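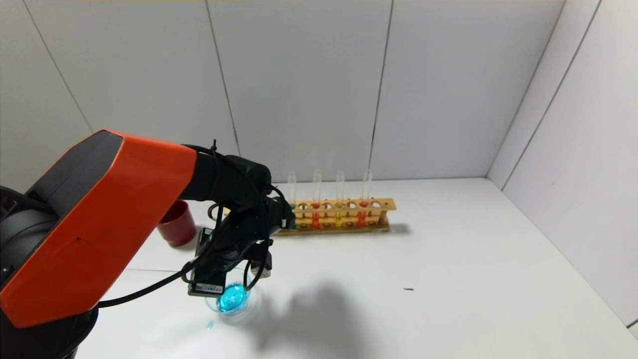 The Pudine arm holding a small cup of blue liquid, with the test tube rack behind it

Home > Equipment > Pudine Liquid Handling Bench

Pudine Liquid Handling Bench
Built by Grernutgate
Page updated 2 Sep 2022

If you've ever tried to teach a robot to pick up something with liquid in it, you already know why we made this bench, and you probably have a stained sleeve to go with the knowledge! Pudine is the tabletop setup we put together for our own study of gentle grasping, and so many visitors asked whether they could have one that we finally sat down and turned it into something we can ship.

The question behind it is a simple one, even if it kept us busy all winter. Most grasping methods learn from solid objects, and they learn to hold on tight. A cup of liquid asks for something else: a grip that is firm enough to lift, a wrist that tips slowly, and some sense of when the liquid is about to reach the rim. Our method, which we call Tanui (the name stuck from an early folder on somebody's desktop, and we've grown fond of it), learns these things from people guiding the arm by hand, and then practices small changes of its own on top of what it was shown.

What the numbers say

We trained Tanui on 1636 guided grasps and pours, and then tested it on 600 fresh tries with the cup and tubes moved to new spots each time. A try counted as clean when the cup was lifted, carried and set down with no liquid on the table. With both the head view and the wrist view switched on, the clean rate came out at 96 percent. When we took the wrist view away it fell a good deal, mostly on the last inch of the approach, and we'd ask anyone planning to save money on that second camera to think it over first.
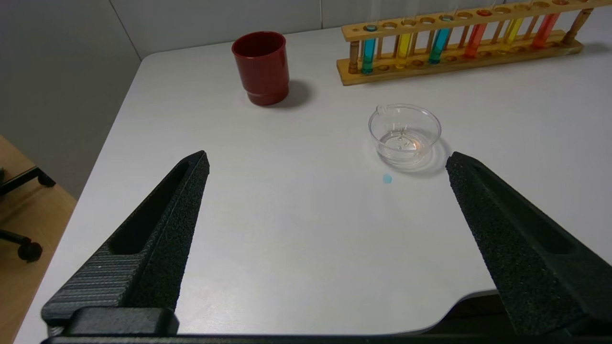 Glass was the hard part. Clear rims nearly vanish against a white table, and the early versions of Tanui would close the fingers a little high or a little to one side and look quite pleased with themselves. We tried a darker table for a while and it did help, but it also made the task easier than anything you'd meet in a working lab, so we went back to white and collected around 274 extra grasps on clear pieces alone. Those are part of the 1636 and are marked in the log so you can leave them out if you want to repeat the comparison.

Bright colors in the tubes are there for the people as much as for the method. A spilled drop of blue on a white table is easy to find, easy to score and easy to wipe up. We use food coloring in water and suggest you do the same.

What comes with the bench

White tabletop
Arm with two-finger gripper
Head camera and wrist camera
Wooden test tube rack, tubes and cups
Tanui software, with the training log and the full list of test positions

Cable ties and spare finger pads are packed in the small box. Please check the cables at the wrist after the first few hours of use and leave enough slack for a full turn.

Ordering

Benches are put together at our Hetden workshop in small batches, and the next batch leaves in December. If you only want the software and the log, write to us through the contact form and tell us which arm you have.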